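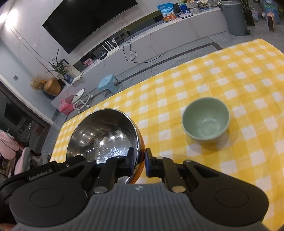 How to test whether a machine can clear your table

Updated June 2024

Every January brings another batch of videos in which a robot tidies a kitchen. The kitchen has one mug in it. Before you believe any of this, or put down a deposit, run the test below. It uses two bowls and a tablecloth, and it takes an evening.

I wrote it after reading the Vineck brochure, which claims 488 successful pickups out of 500 tries. Look at the small print and all of those were the same plastic cup on a bare bench. That is a fine result for a cup on a bench.

What you need

A metal bowl and a smaller one with a smooth glaze. A cloth, preferably checkered. A table in a room people live in, with the usual stuff left where it is. If the seller wants to clear the room first, write that down, as it already tells you something.

Step 1. Set the bowls apart

Leave a gap wide enough for a hand. Don't line them up with the checks, and don't tape the cloth. Cloth slides and bunches, and most demo tables are bare.

Step 2. Start with the shiny one

A polished steel bowl is hard on cameras. The inside works like a bent mirror, with bright streaks low down and brown and gray patches higher up, and none of that is the bowl's real surface. A person ignores it and goes for the rim. A two-finger gripper has to do the same thing: one fingertip inside, one outside, the rim between them. Getting into that position is the easy half. Ask for the lift as well.

Step 3. Lift and hold

Have the machine raise the bowl a hand's width and keep it there while you count to ten. A wide bowl held at one point on the rim wants to swing down. If it tips, it fails, even if it never drops. You would not accept soup carried that way.

Step 4. Now the small bowl

Same thing, with the glazed one. Smooth sides and a thinner margin for error. Halar's sales sheet says its fingers "adapt to any dish", so I would hand them this one first and see.

Step 5. Put one inside the other

Stacking is where I expect most of them to quit. The small bowl has to go down into the big one gently, and the machine can no longer see much of what it is doing. Allow 2 tries.

Step 6. Cross the room

Clearing a table means taking things somewhere. Leave the stool where it stands. Leave the loose cable on the floor too – a base on wheels will meet it sooner or later. An arm bolted to the table can skip this step, but then it hasn't cleared anything and you should score it that way.

Scoring

One point for each step from 2 to 6, and no half points. Run the whole thing on a second evening with the lamps set differently and keep the lower score. Steel looks like a new object under new light.

What about all the training data?

The usual answer to a poor score is that more data will fix it. Mutiso advertises 2,163 recorded table-clearing sessions, done by people with hand-held grippers in real homes. I think that is a better idea than another lab bench, and real rooms are the right place to collect. But in those recordings a person is steering. The person decides where the fingers go and notices when the bowl starts to slip. Ask what happened when the machine did it alone, how many times, and in whose house.

Skelenholm, to its credit, printed its failures – over 483 of them, mostly bowls and lids. I trust that page more than any of the videos, and I still wouldn't buy one this year.

Common problems

The seller wants to swap in a matte bowl. Say no.

The machine pulls the cloth along with the bowl. Count it as a fail for that step, straighten the cloth and go on.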